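Workshop notebook, bedroom corner, January

Started with the bed today. Very happy with how it's going! I'd been putting it off because it is the fussiest part of the room, with layers on layers, and I wanted the daylight for it. Began at half past one and didn't look up until the tea was cold.

For anyone at Plellmont picking this up after me: the job is to get the summer bedding set down on paper properly, what goes on top of what, how each piece folds, where it rests when the bed isn't being slept in. The drawings come later. I keep saying "summer bedding" and then remembering it's January and my feet are freezing, but the mat is the whole point of this bed and I wasn't going to leave it rolled up till June.

The straw mat is a beauty. Woven, with a bright green fabric border all the way along the part I've been working at, and a pillow mat in the same manner, rounded corners, green edge. I ran my hand over it for longer than the job needed. With the weave it slides one way and with the other it catches a little, so when you lay it down you want the long strands going head to foot or the sheet people (if anybody adds a sheet) will be tugging it straight every morning. I got this wrong on the first try and had to turn the whole thing.

Notes on handling, before I forget:

Never fold the mat. Roll it, border outward, and tie it loosely in two places. A crease in straw stays a crease. Wipe with a cloth wrung out hard, then leave it flat with the window open. Green borders can bleed, so test a corner with a white rag first. Mine came up clean.

The light blue skirt along the side took me three goes. It wants to be tucked under the mattress evenly, and it pulls up at the foot if you start at the head. Start in the middle and work out both ways. So much better!

Then the pillow with the wooden frame. I love this thing. It's rectangular, pale in the center, and it sits at the far end on a folded towel, light blue and white with pink edging. Yuxi Ye thought the towel was only there to dry off and wanted to move it, but I've kept it in the layout. It stops the frame from scuffing the straw, and the pink against the green is so cheerful that I'd leave it there for that alone.

Folded cloths next. The stack goes on the right side of the bed, stripes showing, purple and green and yellow and black together, near the glass-fronted cabinet. I had a long argument with myself over whether they belong in the cabinet. They'd look lovely behind the glass. But then you'd have to open the doors every time you wanted one, and a cloth you have to fetch is a cloth that doesn't get used. They stay out. The white cloth with the pink pattern stays over the top of the cabinet, where it looks just right.
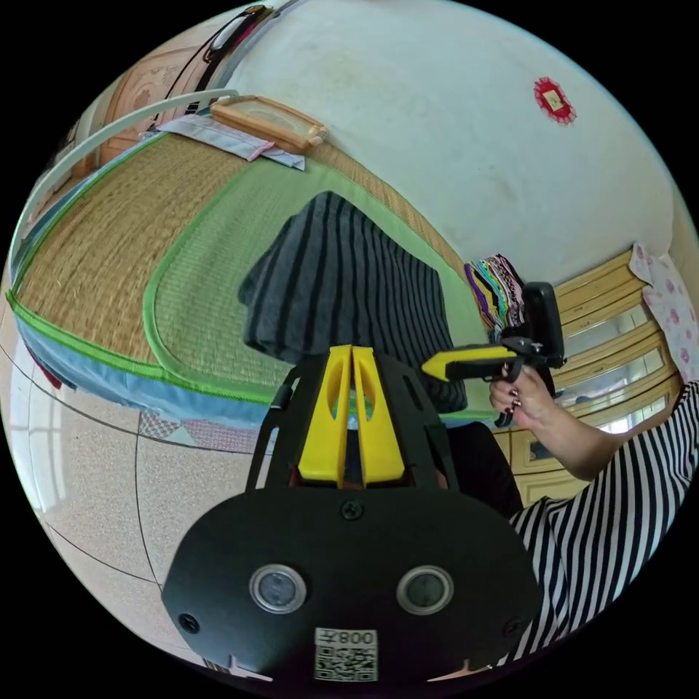
Fengying Ding wrote in the margin next to this page that her grandmother kept a straw mat on the bed all year and simply laid a quilt over it in the cold months, so the mat never had to be rolled at all, and that it went a deep honey color after a few summers. I had never considered leaving it down! It would save the tying and the shelf space. My one worry is damp getting trapped between the mat and the quilt, so I want to try it with a thin cotton layer between and lift a corner every morning to check. Will run it for 20 nights and write down what I find, smell included.

Left to do:

Write up the rail and the headboard. The carved panel deserves a page of its own, and I'd like to do it slowly with a soft pencil. Dust the carving with a dry paintbrush, no polish.

Decide about the dark gray and black striped cloth. It's handsome, but it's heavier looking than everything else and I keep wanting to put it with the winter things. Guangming Zhong says to leave it in, as a bit of dark makes the green sing. He may be right.

Little red ornament on the wall: leave exactly as it is. Best thing in the room.

Order more cotton tape for the ties. 6 lengths should do it.

Back on the headboard tomorrow morning, with thicker socks.

Comments

Gumaro Arellano
Border outward, yes! I rolled mine with the border in for years and the edge cracked right along the stitching. Wish I'd read this first.

Sihan Ye
What do you use to get dust out of the weave? Mine is full of it by August and a damp cloth only moves it around.

Yuxi Ye
Soft brush along the strands, outdoors, then the cloth. And I still say the towel was drying.

We use cookies to remember your settings. By continuing to read you accept this. Get new notebook pages by email: Subscribe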